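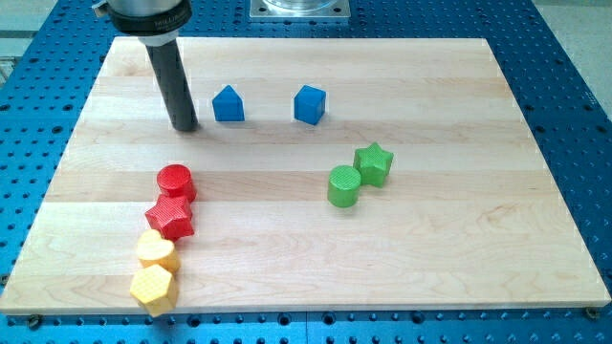

Maple board on the blue breadboard table, front edge nearest. Hardware at the two front corners.

June 1, 2025
Board notes, maple

Second entry on the maple board. The first one is in the May pages, under Pickering, and covers the delivery and the first weighing. This one covers the surface, the hold-down and what is left to do.

The board is on the blue table and will stay there until the flatness readings are finished. Long edge runs side to side, strips parallel to the front edge of the table. Please don't turn it around. All the notes from now on use "front left" and "front right" as seen from the front of the table, and if it gets rotated the readings are worthless.

Length of the long edge is 516 mm, same as on the Pickering slip. Weight before it went on the table was 3,845 g. That is a bit lighter than in May, which I put down to the room. The humidity meter on the shelf says around 50 percent and the storeroom was damper than that all spring. I want one more weighing before any finish goes on. If it is still dropping we wait.

Surface. The strips are pale and close in color, a few slightly pinker than the ones next to them. I like this better than the Rirton board, where the dark strips made it hard to see pencil marks. No finish on it at all so far. Sanded with the fine paper along the grain, then brushed, then wiped with a dry cloth. No water. Went over the glue lines with a fingernail and could feel one of them, toward the back, only faintly. Could not feel the others. The straightedge shows no light under it along the strips. Across the strips there is a sliver of light in the middle, so it is cupped a little, hollow side up. The thinnest feeler would not go in. Good enough for us but I want it on record in case it gets worse.

Edges. Front edge is clean. I took the sharpness off by hand with two light passes and left it at that. The back edge still has a small rough patch from the saw. It does no harm there, and I will do it when the board comes off.

Hold-down. The first try was with everything tightened hard, and the board bowed enough to see with the straightedge. Loosened it all and started again. Now the front corners are only snug. Hand tight with the short driver, then stop. If the board shifts when you lean on it, tell me or write it here, don't crank it down. Wood has to be able to move a little over the week, and the table will win if they fight.

Swept out the table holes around the board with the small brush before it went down. There was a fair amount of sanding dust in them from the Rirton job. Vacuumed what the brush brought up. Next time, sand in the other room. I wrote that last time too.

Pencil marks: soft pencil only, light pressure. The white eraser takes it off. The pink one leaves a smear on bare maple, tried it on an offcut. No tape directly on the surface. The blue tape was fine on the offcut for an hour, but it lifted some fibers when left overnight.

Finish. Two candidates, the Sostau oil and the Plilturora hard wax. Tested both on offcuts from the same delivery. The oil goes on easier and turns the wood more yellow than I would like. The wax keeps the color closer to bare but shows the cloth marks if you are slow. Leaning toward the wax. Either one has to go on both faces and all the edges on the same day, otherwise the cup will grow. Offcuts are on the windowsill, labeled on the back. Leave them in the light so we can compare the color later.

The readings run 4 days. Straightedge and feeler at the same spots each morning, before the heating or the fans have been on for long. Write the humidity next to every reading, including when it hasn't changed.

To do
Weigh again once the board is off the table.
Dress the back edge.
Ask Pickering if the second board can come from the same lot.
More fine paper, we are down to the last sheet.
Check the corner hardware midweek, snug only.
Look at the offcuts in daylight and decide on oil or wax.

Still open: whether to put a thin sheet of cork under the board. It would save the underside from the holes, but then the flatness readings include the cork. Leaving it out for this round.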